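Saturday, October 14, 2023
By the author of the Kedetti notebook

I had wanted to see the Flestitz building from inside since April, when a colleague from my evening course told me that they do robot teaching there and that they open the doors for visitors twice a year. I wrote an e-mail, I received a short and friendly answer, and so I took the early train and then the bus up to the old brewery district. The journey takes a little under two hours if the bus comes. It came.

The entrance is not easy to find. There is a sign for Gustix, the company which has the offices on the ground floor, and a much smaller sign for the laboratory. I walked past it two times. A young man with a visitor badge like mine was also lost, and together we found the correct staircase, behind the bicycle racks. At the reception we had to sign a paper about photographs: allowed in the hall, not allowed at the screens. We were six people in our group. One was a teacher from a technical school, two were a retired couple who had worked with textile machines all their life, and the others did not say what they do.

Before the hall there was a talk in a meeting room, which was too warm. Our guide explained the work of the house in a simple way, and I was thankful for this, as my technical vocabulary in English is mostly from books. The main point of the talk was that a robot for the home has trouble with soft things. A metal part has one shape. A towel has a new shape each time you put it down, and you cannot write a rule for every shape. Therefore they collect many examples of people doing the task, with tools in the hands which are close to the hands of the robot, and the machine learns from these examples. The guide said "close to" and then corrected herself to "close enough", and the retired man laughed at this.

After the talk we went down to the hall. I had expected a noise like in a factory, but it was quiet, more like a theatre before the performance. There are black curtains around the working places, and numbers on the floor, large and painted, so that each place can be named when people speak over the distance. We were asked to walk slowly and to look where we put our feet, which was good advice with so many cables. We stopped at number 4, and there we stayed the longest time.

The task at this table was a striped knitted cloth. The person has a gripper in each hand and must do everything with them, with no help from the fingers. It looks easy for the first minute. Then you notice how much your own fingers do without asking you, for example feeling if you have one layer of cloth or two. With the grippers you must look for it instead. We all became very silent and watched the front edge of the cloth.

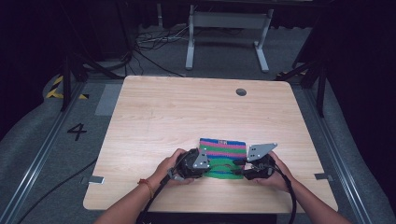

Place number 4: both grippers at the front edge of the striped cloth.

I asked why the cloth must have stripes. The answer was that it does not have to, they use many different cloths, plain ones too, but for visitors the stripes are nice because you can see at once if a fold is straight. The retired woman then said that a knitted cloth is the worst choice for folding, as it stretches where you pull and the corners never stay corners. Our guide agreed with her and said this is the reason it is in the programme. They spoke together for some time about knitting tension, and I understood perhaps half of it, but it was the best conversation of the day.

Then we were allowed to try. There was a practice table near the wall for this purpose, with an older pair of grippers, and every visitor had a few minutes. I must report that I am not gifted. The grippers were less heavy than I had believed, but the cable of the right one was always where my elbow wanted to go. I closed the gripper too early and caught only air, then too late and caught the cloth together with a wrinkle, and the wrinkle travelled with me through the whole fold. The teacher was much better. She told us that she plays the accordion – maybe this helps, I do not know. My result looked like something that has been sat on.

What surprised me is that bad attempts are also kept. I had thought they would be deleted. The guide explained that they are marked and put to one side, and that a part of them is useful later, when the machine must learn how to come out of a mistake. A person who makes a small error and repairs it calmly is very welcome. A person who makes a small error and becomes angry is less welcome, and they train for this too. The people at the tables change the task often, because after many repetitions the attention goes down and the movements become lazy.

We saw one robot in operation, in a separate room behind glass. The programme in my hand called this part "Chávez room", and I did not find out where the name comes from. The robot folded a small towel. It was slow, with long pauses in which it seemed to consider its life, and the second fold was not parallel to the first. But it did finish, and when the towel was pushed into a heap again it started from the beginning without complaint. The retired man asked how many towels it can do in one hour. Our guide said that she prefers other questions, and gave no number. I liked her more for this.

At the end there was coffee and a dry cake in the corridor. I used the time to ask if it is possible to work there without a technical education. It is possible, I was told, and patience counts more than strength or speed, but you need to stand for long periods and the shifts are fixed. There is a sheet with the conditions at the reception. I took one for my neighbour.

Some practical remarks for those who want to go. The visit is free, but you must register by e-mail and give the full name of each person. Wear flat shoes. There is a place to leave bags, and you should use it, as large bags are not permitted in the hall. The lift does not go down to the hall level, so ask before if stairs are a problem for you. The talk is in English only, and the questions can be in German, which several of us used. The bus back goes from the other side of the road, opposite the bakery, and on Saturdays the last one before the evening leaves rather early. I missed it and walked down to the station along the river.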